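How to Dilute Cleaning Concentrate for Spray Bottles

Buying cleaner as a concentrate costs less per bottle and takes up less shelf space than buying it ready to use. The savings disappear if the mix is too strong, and the cleaning suffers if it is too weak. The steps below cover reading a dilution ratio, measuring the dose, mixing, labeling and basic trigger maintenance. They apply to neutral and mildly alkaline concentrates such as Cakivar Multi. They do not apply to disinfectants, which must be mixed exactly as printed on the product label, or to bleach.

What you need

A bottle of concentrate
An empty 500 ml spray bottle with a trigger head
A measuring cylinder or dosing syringe marked in milliliters
A small funnel
Cool tap water
Waterproof labels and a marker
Gloves and eye protection

Reading the ratio

Most labels give the ratio as parts of concentrate to parts of water. A ratio of 1:15 means one part concentrate to 15 parts water, or 16 parts in total. To find the dose, divide the final volume by the total number of parts. For 500 ml at 1:15, the dose is 500 divided by 16, or just over 31 ml. Measure 31 ml.

Some manufacturers print a percentage instead. A 3 percent solution in the same bottle takes 15 ml of concentrate. Do not treat a percentage and a ratio as interchangeable without doing the arithmetic: 1:3 is a 25 percent solution.

Check whether the stated capacity of the bottle is its fill line or its brim. On the Strömberg bottles used for this guide, the fill line sits well under the neck. Mix to the fill line. The trigger's dip tube displaces some liquid when it is inserted, and a bottle filled to the brim will overflow.

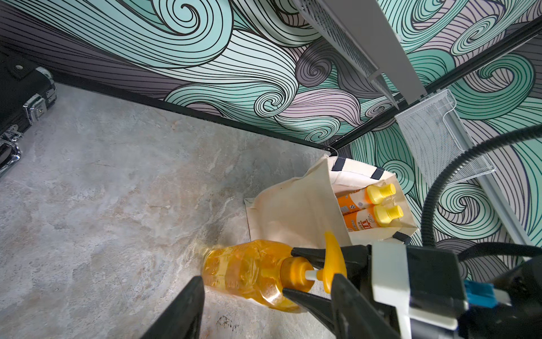

Can two different concentrates be mixed in the same bottle?
Keep them separate. Acidic and alkaline products cancel each other out at best, and some combinations release harmful gas. Use one product per bottle, and rinse the bottle and trigger thoroughly before changing products.

Mixing

1. Put on gloves and eye protection.
2. Rinse the bottle and shake out the water.
3. Fill the bottle with cool water to a little below the fill line.
4. Measure the concentrate and add it through the funnel. Adding it after the water keeps foam down.
5. Top up with water to the fill line.
6. Fit the trigger head and tighten it by hand.
7. Turn the bottle end over end several times. Do not shake.
8. Pump the trigger until the spray is even.

For smaller batches, such as a 200 ml travel bottle, repeat the calculation with the new volume. At 1:15 the dose is 12.5 ml. Use a syringe for this, as the markings on a cylinder are usually too coarse.

Labeling

Write the product name, the ratio, the month of mixing and any hazard wording from the original container. Festico sells blank polyester labels that hold up to splashes. Paper labels under clear tape also work but lift at the corners. Never reuse a food or drink bottle.

Trigger maintenance

Flush the trigger with warm water each time the bottle is emptied. If the spray narrows to a stream, check the nozzle setting first, then soak the head in warm water for 20 minutes. If the trigger sticks or fails to return, replace the head. Rollatow heads use a 28/400 neck thread; check the thread size on your bottle before ordering.

Store mixed bottles upright, with the nozzle closed, out of direct sunlight and out of reach of children. Discard any solution that has separated, changed color or developed an odor.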